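Cream blush goes patchy over powder – what am I doing wrong?

Posted by Fadwa Kabbaj, 2019-10-21

I bought the Tatudard cream blush in Ceseswood, mostly on the strength of the lid. Over bare skin it's lovely. Over my usual setting powder it turns into little islands, and by lunch I look like a map of somewhere with a lot of ferries.
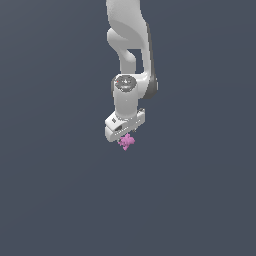
I've tried fingers, a damp sponge and the stiff brush that came with it. The sponge was the least awful. I have dry cheeks, an oily nose and 15 minutes before the bus. Do I have to give up the powder?

Jaxon Morin

Cream first, then powder. Put the blush on right after foundation, give it a minute, then press a bit of powder on top with a puff. 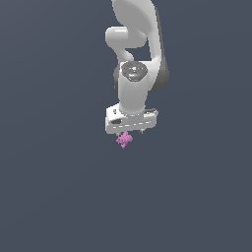 White arm against a slate-gray background.

If you forget and powder first, which I do most Mondays, mist your face lightly and tap the blush on with a fingertip. Tap – don't rub. Rubbing lifts everything underneath and you're back to the ferries. Also, retire the free brush. Mine went to dusting the keyboard and has been much happier.

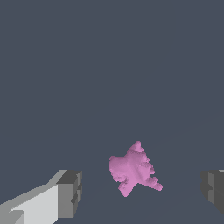 For the nose, powder that and leave your cheeks alone until the end.

dewy_in_jillton

just get a powder blush?? I've used the Ots one since last December and still haven't hit pan
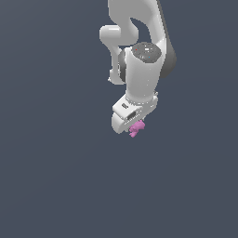 comes in 5 shades, 4 of them are beige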